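Chapter 14
Choosing the Vase
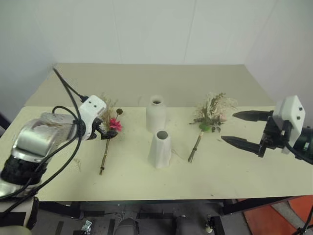 Figure 14.1 Two white vases, both empty, with a bouquet lying to either side.

Most manuals tell you the vase should be half as tall as the flowers. I have never found a good source for that rule, and Rodrigo Calado, who repeats it in the Drolwood handbook, doesn't offer one. Look at the necks first. A short neck with a small opening may not take a whole tied bunch. A wide mouth will, but the stems can lean wherever they like. Is a pink bloom really "calmed" by a white vase? Students are told so every year. Test it before you write it down.

© Grevora Textbooks | Contact | Back to top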